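Common Rules for the Shared Table
Good practice in robot handling trials
By Sławomir Kozłowski

The laboratories that belong to the Rarncombe group have been testing robot arms on household objects for some years. Until recently each of them did so in its own way. One bench used a bare steel top, another a rubber mat; one reported every attempt, another only the attempts its staff thought fair. Results from the different benches could be read side by side, but they could not properly be compared.

The Rarncombe code of practice, which came into force on 14 January 2023, is intended to correct this. It runs to 35 clauses and applies to any trial in which an arm picks up, moves, stacks or separates loose objects on a table. It does not replace the law on machinery safety, and a laboratory that follows it must still carry out its own risk assessment.

The code begins with the table. The surface must be covered with a plain cloth or board in a single dark colour, and the objects must be chosen so that they stand out against it. Plastic bowls and cups are recommended for general work. They are cheap, they can be replaced from any household shop, and they fail in ways that are easy to record.
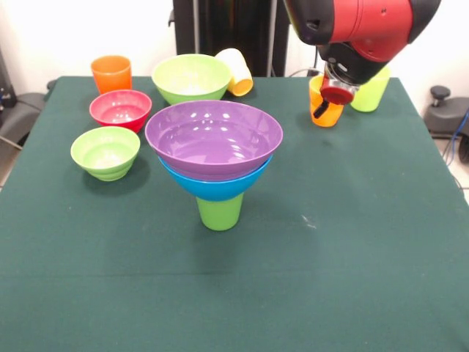
Stacking is given a section of its own, and it was the subject of most of the comments received during consultation. A wide bowl set on a narrow cup is a fair test of placing, but it is also the arrangement most likely to fall. The code therefore asks the operator to state in advance whether a stack forms part of the starting layout or is to be built by the arm. A stack that falls must be entered as a fall, whatever the arm was doing at the time. The operator may not straighten a leaning piece once the trial has begun.

Nested pieces are treated in the same way. Where one object rests inside another, the record must name both, with the outer one first. Kaczmarczyk, whose staff prepared the first draft, had proposed that a nested pair be entered as a single object. This was dropped after the benches at Prernilton showed that the two pieces were often lifted separately.

Views of the work

At least two views of the table are now required. One is fixed, beside or above the table, and may not be moved between trials in the same series. The other is taken from over the work, looking down. Neither is enough alone. An arm seen from the side can hide a cup behind its wrist, and an arm seen from above can cover half a bowl.
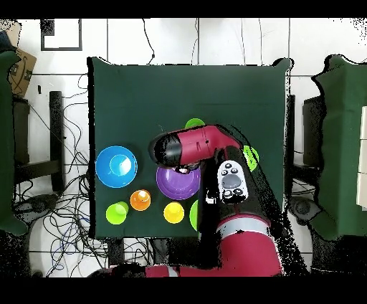
Controls and cables

Any button or panel on the arm must remain within sight of the operator while the arm is powered. Tape, labels and covers may not be placed over it. The code further requires that the emergency stop be tested at the start of each session and that the test be signed for.

Cables on the floor have caused more reported incidents among member laboratories than moving arms have. The code sets a walking route to the operator's position, which must be kept clear, and asks that the remaining cables be inspected every 250 hours of running time. Gostov has asked for a stricter rule, with fixed covers over all floor cables. The matter will be considered again in April.

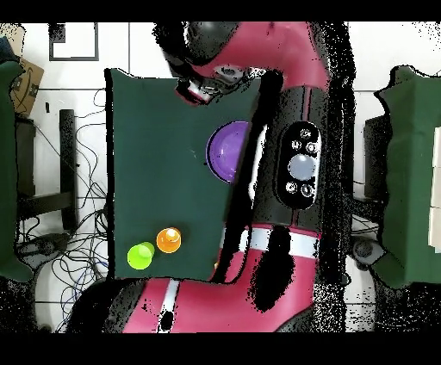
Keeping the record

Each trial is to be entered on one sheet, completed before the next trial begins. The sheet gives the starting layout, the instruction given to the arm, the result, and any contact with an object other than the one intended. Light contact counts. If a finger brushes the rim of a neighbouring bowl and nothing moves, it is still written down.

A series consists of no fewer than five trials with the same starting layout. No trial may be removed from a series after the event. Where a fault in the equipment has spoiled the result, the sheet is marked and kept with the others, and a further trial is added at the end.

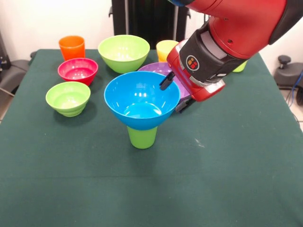
Volume 9, Issue 5

Crowded layouts call for particular care. When containers stand close together, the gripper must often be lowered between them, and a finger may pass over one rim on its way to another. The code sets no minimum gap. It asks only that the layout be photographed before the first movement and restored from that photograph before each repeat.

Member laboratories have been given until the end of April to bring their written procedures into line. Copies of the code and of the blank record sheet may be obtained from the Rarncombe office, and comments on the cable clause should be sent to the same address.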